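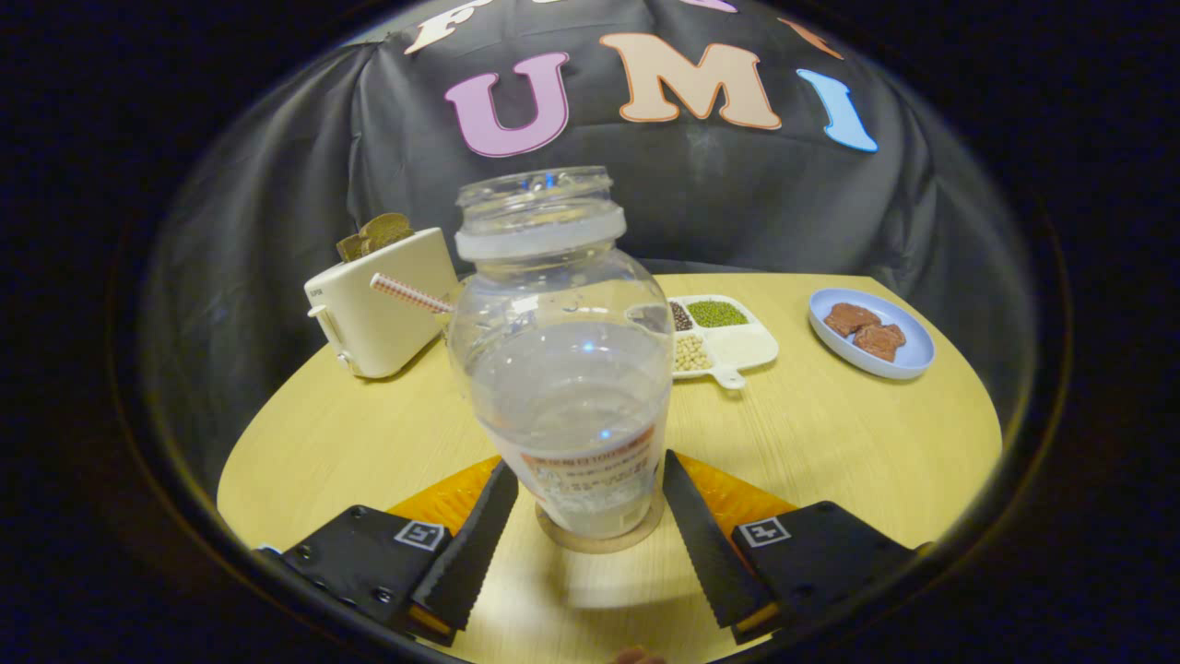 4 min read

Tall clear jar, threaded neck, white paper label

Sold by Plilcombe, kitchen and playroom clearance. Stock code 433. Listing last revised Oct 1, 2021.

This is a tall, clear plastic jar with rounded shoulders and a threaded neck. A frosted white collar ring sits under the neck. The sides taper slightly towards the base. It is sold without a lid.

The label is white paper with a thin orange band across the top and small Chinese characters in orange and red. We have left it on. Some buyers like it as it is, and others take it off and put their own in its place. The lower half of the jar has a milky, slightly cloudy look, so please don't order it expecting the same clearness all the way down. If you need something to show off layered lentils or coloured sand, look at our glass range.

The round tan coaster and the toy toaster with its two slices of toast are listed separately. See the end of the page.

What people use it for

Most of these go to nurseries, childminders and families setting up a play kitchen. A full-sized jar on a small table gives children something to fill and empty, and it stands well next to a toy toaster or a set of pans. Faith Lyimo, who buys for a playgroup, ordered a set in August and keeps dried pasta shapes in one and wooden pegs in another. Small items like these are for older children only, with an adult close by.

At home it will do for clothes pegs, crayons, paintbrushes, cotton reels, bird seed or dog biscuits. We also sell a few to people who want a plain container for the shed. Screws and nails are fine, though a full jar of them is heavy and is best kept on a low shelf.

We don't sell it for food. Jars in this line come to us as surplus and we can't give a food contact statement for them. Please don't use it for anything hot.

Lids

No lid is supplied. The neck is threaded, but we don't stock a lid for it and can't say which makes will fit. If you already have some lids, measure the outside of the neck when your jar arrives and compare before you buy more. A square of cloth and an elastic band will keep dust out of pegs and pencils.

Cleaning

Wash by hand in warm water with a little washing-up liquid. Use a soft bottle brush to get under the shoulders. Rinse, then stand upside down on a rack until dry. Do not put it in the dishwasher and do not use scouring pads, which leave marks on clear plastic.

The label is paper and will not stand up to soaking. To keep it, wipe the outside with a cloth wrung out well. To remove it, fill the washing-up bowl, leave the jar in it for an hour and rub the paper away with your thumb. Any glue left behind should come off with cooking oil on kitchen roll, followed by another wash.

Standing it safely

Put it on a flat surface. It is a tall shape and will tip if a child leans on it, more so when empty. A coaster or a mat underneath stops it sliding on a polished table. Tâm Kim in our packing room puts a handful of dry sand in the bottom of the ones on our display table, under a circle of card.

Condition

Clearance stock. Expect light scuffs and small differences between one jar and the next. We check each for cracks before packing and take out any with a damaged neck. Labels may be creased or a little off straight.

Ordering and delivery

Jars are sold singly or in boxes. They are wrapped in paper and sent in plain cardboard. We had 300 at the start of this batch and 232 are left. We don't expect to get the same label again, so if you want a matching set, order it in one go.

Unused jars can be sent back within the usual returns period. Please keep the box until you are sure. If a jar arrives cracked, write to Cúc Đàm in customer orders with your order number and a photograph, and she will send another or refund you. There is no need to post the broken one back.

Collection from the Plilcombe counter is free. Bring your order number. Large orders are kept in the back store, so let us know the day before and Định Trương will have them ready by the door.

We use cookies to remember your basket and count visits to our pages. Accept all | Change settings

Related items

Toy toaster, two-slot, cream, with toast
Round coaster, light tan
Bultska play pans
Grokosis peg and bead tray
Kim cloth jar covers
Bottle brush, soft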